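## Wrist camera placement on the two-arm bench: Vumano or Marchetti fingers?

**tlyons** – 09:40

We have to settle on one finger set before January and I would like some opinions. The choice is between the stock Vumano fingers and the longer Marchetti ones with the tapered tip. Same arms, same controller, and the wrist camera stays on its present bracket for both.

I ran 100 handovers with each, left arm to right arm, small cartons only. Drops:

- Vumano: 22
- Marchetti: 16

I don't think that gap is big enough to decide it on its own. My worry is the view. With the longer finger, the wrist camera loses a good part of whatever is being held.

**puma_l** – 10:15

How much is a good part? If you can still read the barcode I would take the Marchetti and stop there. We scan on the barcode anyway, the front of the pack is only used as a fallback.

**tlyons** – 10:32

Depends how the carton sits. With the toothpaste box at a slant the finger goes across the middle and takes some of the brand name with it. The barcode end stays clear. The other gripper is a smear when it comes in fast, so I wouldn't trust any fingertip tracking from this view at our present shutter setting.

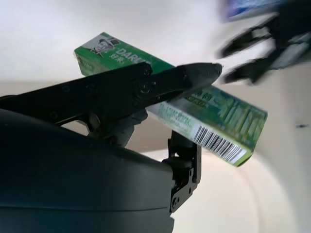 ### Replies after the picture

**bulent_s** – 11:05

Thanks, that helps. I can make out DARLIE and the bars of the barcode, but the small print on the side is soft. I would sort out exposure before blaming the finger. What are you running?

**tlyons** – 11:12

Auto. I know.

**bulent_s** – 11:20

Then fix it by hand and add a lamp. Auto exposure under ceiling light gave us the same trouble on the Vikano arms. We lost a month to it and swapped two perfectly good cameras in the process.

**ilindgren** – 12:48

I disagree with Lucero about stopping at the barcode. It happens to be on the visible end this time. Turn the box round and it could be under the finger or facing away from the lens altogether. You need the front of the pack as well, which means moving the camera further out or going back to the short fingers.

**puma_l** – 13:02

Moving it further out means it hits things. We tried that. The short fingers also drop more, going by the numbers in the first post.

**ilindgren** – 13:10

Six more in a hundred, from one afternoon. I'd want a longer run before calling that a difference.

**everett_d** – 14:26

Has anyone looked at the controller side? On our bench most drops were down to the first gripper opening too early. We went from Winance's default release delay to 426 ms and changed nothing else. It made the handover slower but the drops nearly went away – with the short fingers.

**tlyons** – 14:41

I haven't touched the release delay. I'll set the exposure by hand first, run both sets again, then try your figure. If the short ones catch up, I'd sooner keep them for the view.

**puma_l** – 14:50

Fine by me, but please turn some of the boxes barcode side down this time so we can settle Imani's point too.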